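Ticket 2313: Arm stops dead over sofa seat, "goal reached" logged anyway
Project: Wurnier sofa tidy task (simulation)
Component: motion / target handling
Status: reopened
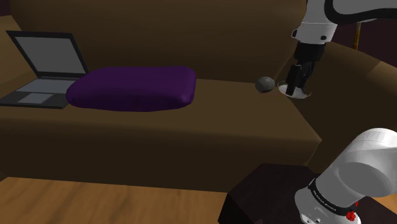 Reopening this. The last comment closed it as "fixed by update" and I don't buy that. The update changed how the log gets written. I can't find a single line in it that touches how the arm picks where to go.

What we see: the run starts, the arm comes down toward the right-hand end of the seat, the fingers reach the white disc marker, and then nothing. The gray ball is a little to the left of the gripper. The ball is the thing we asked for. The log then reports goal reached with no error and the episode is counted as a success.

What I expected: the fingers go to the ball, close on it, lift. Or the run fails and says so. I would settle for the second one at this point.

Setup
Scene: living room, brown sofa, with laptop, purple cushion and gray ball on the seat
Arm: Franka, stock settings as far as I know
Planner: Bidutex, the build that came with the update
Started from a clean checkout, no local edits
Step limit: 1803

Log, trimmed

step 0 scene loaded
step 3 target set: ball
step 4 marker placed
step 170 goal reached
step 171 hold
step 1803 limit, episode closed, result: success

Look at the gap. It holds from step 171 to the limit and does nothing at all, and at the end we get a success. Whoever wrote the check is asking "are the fingers at the marker" when the question should be "is the ball in the fingers." Those are different questions and this scene shows why.

Things I was told to try

1. "Clear the cache." Done. Same result.

2. "Use the default seed." It was already the default seed. Ran it again to be polite. Same result.

3. "The ball is too close to the backrest, so the planner goes for the nearest safe spot." Maybe. It does sit in the crease where the seat meets the back, and I agree that's an awkward place to get two fingers around something. But if the planner gave up on the ball and chose another spot, I want to see that in the log. There's no line for it. Until there is one, this is a guess.

4. "It's only a drawing problem, the marker is shown in the wrong place." I liked this one until I thought about it. If only the marker were drawn wrong, the arm would still go to the ball. The arm went to the marker. So the bad position is being used, and the drawing is fine.

5. "Move the cushion, it's confusing the collision check." Moved it off the sofa. Same result, same step. Moved the laptop off as well. Same. I put both back, and I'd ask that we stop blaming the furniture.

Things I tried on my own

Moved the ball out to the middle of the seat, well away from the backrest. The arm went to the ball and picked it up. So pickup works in general, which I never doubted.

Put the ball back in the crease and turned the marker off. The arm stopped at the same place as before. That rules out the marker as the cause and points at the target position behind it.

Printed the target position at step 3 and again at step 4. They don't match. Something changes it between those two lines, and the only thing that runs there is the reach adjustment, which is meant to nudge a target away from nearby surfaces. My reading is that it nudges and then never checks whether the object is still at the new spot. I have not proved that. I'd like somebody who knows that code to look before another fix gets announced.

Why I'm raising the priority

Nevport wants to use the success rate from this task to decide when the same planner goes on their real arm. I would not sign off on that number. If this episode counts as a pass then I have no idea how many of the others do too. An arm that stops in the wrong place and says it's done is a safety matter once people are reaching in next to it, and the Dovhaniuk test bench has people reaching in next to it all day long.

Asking for
- the success check to look at the ball
- a log line whenever the reach adjustment moves a target, with the old and new position
- old results rerun before anyone quotes them again

Reply from support, pasted in: "We were unable to reproduce. Please confirm you are on the latest build."

I am on the latest build. It says so in the setup above. Please run it with the ball in the crease and not with the demo layout, where the ball is out in the open.

Leaving this open. Please don't close it again without a run attached.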